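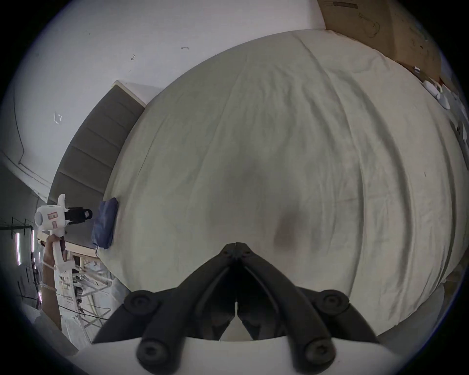 Sheets, beds and linen: frequently asked questions

These answers cover furnished rooms at Skistport Lodge and the Grulham Street annexe. If you rent through Privo, your linen arrangements are the same, but your payments go through your Privo account and not through our office.

Last updated November 28, 2018

WHAT'S SUPPLIED

What linen comes with my room?

One mattress protector, two fitted sheets, one flat sheet, one doona, two doona covers and two pillows with cases. Queen rooms get four pillowcases. Towels are not supplied at Grulham Street. At the Lodge you get one bath towel and one bath mat.

Can I use my own?

Yes. Tell the office and we'll collect ours so it isn't sitting in your wardrobe. Please don't put it out in the hallway.

What size are the beds?

Single rooms have king singles. Double rooms have queens. The mattresses at the Lodge are deeper than standard, so if you're buying your own fitted sheets, look for a wall depth of at least 40 cm. Standard ones will go on but tend to ping off the corners overnight.

Is there an electric blanket?

No, and you can't bring one. Extra woollen blankets are available from the office. The Ñahui throws in the common room stay in the common room.

CHANGES AND WASHING

How often is linen changed?

Every 10 days if you're on the serviced rate. On the basic rate you wash your own, using the machines on the ground floor.

I missed my linen change. Can I get another one?

Leave your used linen in the bag provided and bring it to the office before noon on any working day. We'll swap it over the counter. We can't swap linen that hasn't been brought down.

How should I wash the fitted sheets?

Warm wash, normal detergent, no bleach. They're a cotton and polyester blend and can go in the dryer on medium. Don't wash them with towels. Take them out promptly or they crease badly, and the iron in the laundry is not really up to a queen sheet.

My sheets are creased when they come back from the service. Is that normal?

Yes. They're washed, dried and folded but not pressed. Creases drop out a bit after a night or two. If you want them flatter, pull the sheet tight from the foot of the bed and mist it lightly with water.

Can the protector be washed?

Yes, on cool. Dry it on the line, not in the dryer. The backing melts on a hot cycle and we've had to throw out several.

STAINS

Will I be charged for a stain?

Not for ordinary marks. Tea, coffee, make-up, a bit of blood - these nearly always wash out, and we expect some of them over a long stay. You'll be charged if the item has to be replaced, or if the stain has gone through to the mattress because the protector was taken off.

What should I do when I spill something?

Strip the sheet and check the protector underneath. Rinse the mark from the back with cold water. Hot water sets blood, milk and egg. For tea or coffee, soak the sheet in cold water with a scoop of oxygen-type soaker for a few hours, then wash as usual. Look at it before it goes in the dryer, and if the mark is still there, soak it again.

There was already a mark on the sheet when I moved in. What now?

Write it on your condition report, with a photo if you can, and return the report within 3 days. An old brown mark that has been through the wash before usually won't shift any further. We'll swap the sheet if you'd like a different one, and either way you won't be charged for it.

What about marks on the mattress?

Lift the protector on your first day and have a look. Note anything you find on the same report. Please don't scrub a mattress with carpet cleaner, as it leaves a ring that's worse than the original mark. Dab it with cold water and a little dish soap, then leave the bed uncovered with the window open until it's dry.

What are the replacement charges?

Pillowcase: $12
Fitted or flat sheet: $34
Mattress protector: $45
Doona cover: $67
Doona: $95
Mattresses are quoted individually, taking age into account. We'll show you the quote before anything comes out of your bond.

BEDBUGS AND ALLERGIES

I have bites and I'm worried about bedbugs.

Tell the office straight away, even if you aren't sure. Don't move your bedding to another room and don't spray. We'll have someone check the room, and there is no charge to you for the inspection or for any treatment.

I'm allergic to dust mites or feathers.

All doonas and pillows are synthetic. Zipped allergy covers for mattresses can be ordered through the office and take up to a week to arrive.

MOVING OUT

Do I need to wash the linen before I leave?

No. Strip the bed, leave the protector on, and put everything else in the linen bag on top of the mattress. Count it against your inventory first - most missing pillowcases are inside a doona cover.

When will I hear about my bond?

The room is checked after you hand in your keys, and linen is checked once it's back from the wash. Rooms vacated in February can take longer because of student changeovers.

I took a sheet home by mistake.

Post it or drop it back to the office with your room number on a note. If we've already charged you for it, the charge will be refunded once the item arrives.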